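# Clearing a protective stop without making it worse

The arm at the Umley bench stopped mid-grasp in January 2019 with fault 458, which the Chacko manual describes as "unexpected force." It had been asked to pick something off a plate. It pushed down on the plate instead, with conviction.

1. Keep your hands out of reach. A stopped arm still has opinions.
2. Write down the fault code *before* you clear it. Margus Sepp cleared ours first, and we spent 6 hours guessing.
3. Switch to manual and raise the gripper straight up. Sideways is how you get a second fault.
4. Check the cables for slack through the full range of the wrist.
5. Re-teach the plate height, then run at the lowest speed.

Toy fruit is fine for the retest. It bruises less than a wrist joint and costs less too.

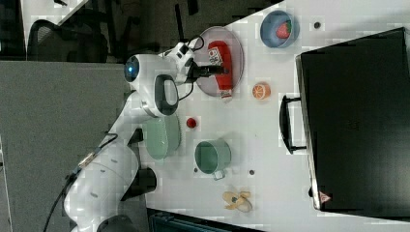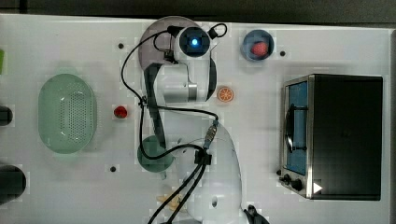
If 458 comes back at low speed, the payload setting is the usual culprit. Ours said 1000 grams, left over from Annelies Michiels's tests in August. Correct it, save, and restart the controller; saving alone does nothing, whatever the green check mark says.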